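Guardar los cables de alimentación en cajas de cartón

Trucos de taller, sección de orden y almacenaje

Los cables que no se usan a diario suelen acabar en un cajón, hechos una bola con cargadores viejos y alargadores. Una caja de cartón poco profunda, de las que traen tapa unida y un hueco para meter los dedos, sirve igual que un organizador comprado y ocupa poco en la estantería.

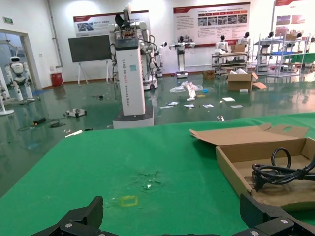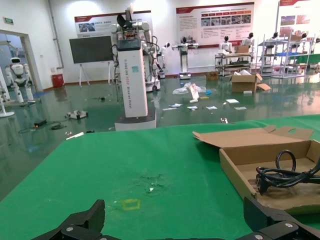

Cable negro enrollado dentro de la caja abierta, sobre la mesa verde.

Qué caja elegir

Para un cable de alimentación corriente va bien una caja baja. Si es demasiado honda, se tiende a echar cosas encima y se vuelve al problema del cajón. Antes de guardar nada, se retira la cinta adhesiva vieja y se pasa un paño seco por el fondo. El cartón húmedo o con manchas de aceite se tira al contenedor.

Nosotros usamos cajas Plekero de 600 gramos de cartón, bastante rígidas. Las Lapointe cuestan menos, pero la tapa se rompe por el doblez al cabo de unos meses.

Cómo enrollar el cable

1. Desenchufar los dos extremos y estirar el cable sobre la mesa. Si tiene cortes o zonas peladas, no se guarda.
2. Limpiarlo con un trapo apenas humedecido, sin tocar los contactos, y dejarlo secar.
3. Empezar por el extremo contrario al enchufe y formar vueltas de unos 22 centímetros, siguiendo la curva que el propio cable trae de fábrica.
4. No enrollarlo en el codo. El cable se retuerce y después no hay forma de que quede plano.
5. Sujetar las vueltas con una tira de velcro, floja. Las gomas elásticas se resecan y dejan restos pegajosos.
6. Dejar el enchufe suelto y a la vista, para saber de qué tipo es con solo levantar la tapa.

Etiquetas

Se escribe en el lateral corto de la caja, que es el que queda hacia fuera en la estantería. Basta con el aparato y la longitud. Kaisu Eskola, lectora de Drustusden, añade el número de su inventario (el cable de la sierra es el 428 y el del aspirador el 451) y apunta lo mismo en un trozo de cinta pegado al cable.

La mesa de trabajo

Conviene hacer todo esto con la mesa despejada delante. Si la superficie está gastada en algún punto, mejor no arrastrar la caja por encima: se levanta y se posa. Para que cada caja vuelva a su sitio se puede marcar el hueco con cinta de color, aunque la amarilla se ensucia pronto y hay que renovarla.

El suelo se repasa al terminar. Bolsas de plástico, papeles y adaptadores sueltos se recogen antes de barrer.

Vilho Hyvönen pregunta si valen las cajas de zapatos. Valen, pero la tapa va aparte y se pierde. En ese caso, pegarla por un lado con cinta Stitard ancha, por dentro y por fuera.

Revisar las cajas una vez al año, por ejemplo en marzo, y llevar al punto limpio los cables de aparatos que ya no están en casa.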